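Publications > Working papers > Handheld demonstration practice
Overview Sections Figures References Download

4. Rules for recording sessions

4.1 Scope

The rules in this section apply to manipulation demonstrations recorded with hand-held grippers at the three sites, Ukport, Flastcombe and Sirkcombe. They cover the period from the opening of a session to the transfer of its recordings to the site store. Calibration is treated in Section 3 and annotation in Section 6. The words "shall" and "should" are used in the usual sense of written standards: a departure from a "shall" makes the session non-conforming, while a departure from a "should" is entered in the session log and has no further effect.

The rules were drafted after a review of 3,000 recordings made under the earlier Cordeiro protocol. That protocol fixed the task and the order of steps but left the layout of the room, the position of bystanders and the handling of faces to each site. The sites filled these gaps in different ways, and the recordings could not be pooled without further checks.

4.2 Work area

Each session shall have a declared work area, given in the log as a table identifier and a list of the objects placed on it. Objects that belong to the room and are not used in the task may stay on the table if they are listed. Removing them was considered and rejected. Tables cleared for recording gave backgrounds that did not resemble those met in later use, and operators at Flastcombe found that a rule requiring bare surfaces was often broken without being logged.

The list shall be made before the first recording and closed at the same time. An object added later opens a new session. An object moved by the task itself does not.

Cables that hang over or cross the work area should be tied back. Where this cannot be done, the log shall say so, and the operator shall check that the cable does not enter the space between the fingers at any point of the planned motion.

4.3 People in view

The gripper camera has a wide field of view and will often take in people who are not the operator. Two cases are distinguished. A participant is a person whose hands or arms are expected to enter the work area. A bystander is anyone else within view. Both shall have given written consent before recording starts, and the consent form shall name the site and the intended use of the material.

Faces shall be obscured before a recording leaves the site store. Obscuring shall be applied to the full face for the whole time it is in view, including views from below and views in which the head is tilted. Automatic detection on its own does not meet this rule. In the trial, the detector missed faces in 29 recordings, most of them seen from a low angle with the person leaning over the table. Each recording shall therefore be checked by a person who took no part in the session.

Clothing, hair and gait are not treated as identifying for the purposes of this section. A participant may ask for a recording to be withdrawn at any time before release, without giving a reason.

4.4 Sharing the table

When a participant and an operator work at the same table, the participant has priority. The operator shall hold the gripper clear of the participant's reach and shall not close the fingers while an arm is moving across the work area. Figure 4 shows a participant reaching over the table, seen from the gripper camera. 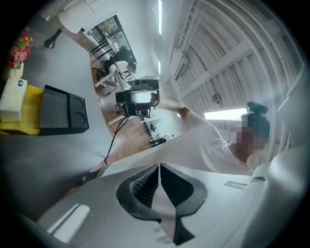
Figure 4. Reach across a shared table, with the gripper in the foreground. Face obscured in accordance with 4.3.

The operator may resume once the participant's arm has been withdrawn. A spoken signal should be used, and the same word should be kept for the whole session. Sirkcombe tried a light signal in August and gave it up after participants reported that they did not notice it while looking at the objects.

4.5 Non-conforming sessions

A session that breaks a "shall" is kept but marked, and its recordings are held apart from the pooled set. Of the 51 trial sessions, 25 were marked on first review. The most common cause was an incomplete object list, followed by a missing second check of obscured faces. A missing check can be made good later, and the mark is then removed. An incomplete object list cannot, as the state of the table before the first recording is no longer open to inspection.

Marks are set by the reviewing site, which shall differ from the recording site. Disputes go to the third site, whose decision is entered in the log together with the clause on which it rests.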